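# Grilutstead bin-to-bin set, README

Sorting bench, Finero packing room. Notes by Xinyi Fu, tidy up later
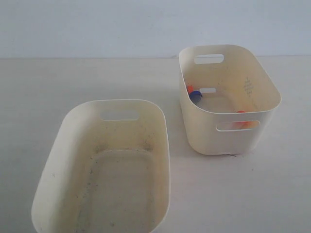 Bench with both bins. Blue and orange pieces in the smaller one, large one empty.

We use cookies to remember your settings. Accept | Manage

What it is: 445 episodes of the arm moving small parts between bins. Started September. 100 kept back for testing, don't train on those.

Bins are in as-used condition, grime in the large one included. Please don't filter those episodes out, Kaiwen Bai did that once and the scores looked far too good.

Known problems
- pieces near the handle holes show through the plastic, labels wobbly there
- dark specks sometimes tagged as parts. Asuka Miyazaki is fixing

People side
Sorting used to be 2 people per shift, by hand. Now the arm does the plain runs and they do mixed lots, checks and restarts. Less bending. More standing about waiting for a reset, which Wenjie Gu says is worse for the feet. Pay grade not changed yet, still being talked over. No one's speed is logged and no staff names are in teh files, that was agreed before we recorded anything.

Not for: working out staffing levels. Ask Xiaoqing Du before sharing outside Finero.

TODO: licence, a proper splits table, recieve sign-off from the late shift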